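Why Can You See Through Glass?

Put your nose up close to a window (not so close that you leave a smudge, or somebody will hand you a cloth) and look outside. You can see the street, the trees, maybe a cat on a wall. Now try looking through the wall next to the window. No luck at all! And yet the window is hard and solid too, and if you knock on it, it goes tap, tap, tap. So why does light sail through one and stop dead at the other?

Let's start with what glass is made of, which is mostly sand. Yes, sand, a bit like the kind that gets in your sandwiches at the beach, only cleaner. Glassmakers mix it with a couple of other powders and heat it in a furnace until it melts into something glowing and gooey, like very thick honey. Then it is cooled down slowly and carefully so it doesn't crack.
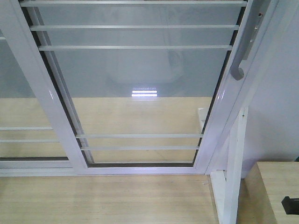 Now, everything around you is built from tiny bits called atoms. They are so small that you could never see one, even with your best magnifying glass. When light bumps into the atoms in a brick, they soak some of it up and bounce the rest back toward you. That bounced light is how you know the brick is red. The atoms in glass are fussier. They can't soak up the kind of light our eyes use, so most of it goes straight on through and out the other side.

But wait, you may be thinking, a heap of sand isn't see-through! Quite right, and Renata Wilczyńska's class in Zenddale asked just the same thing when I visited them one Friday. Each grain of sand has lots of little edges, and every time light meets an edge, some of it bounces off in a new direction. With thousands of grains piled up, the light gets thoroughly lost. When the sand is melted together into one smooth piece, all those edges disappear, and the light has a clear road.

You can try something similar with ice. A smooth ice cube can be nearly clear, but crush it up (ask a grown-up to help with this part) and it turns white, like snow. It's the same ice, with a great many more edges.

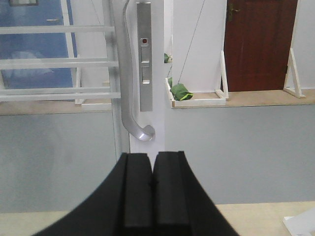 Why can I see my own face in the window at night?

A little of the light that hits a window always bounces back, day and night. In the daytime there is so much light coming in from outside that you hardly notice your reflection. After dark, with the lamp on in your room, the bounced light is the brightest thing in the glass, and there you are! Switch the lamp off, wait a minute for your eyes to get used to it, and you'll find the yard has come back.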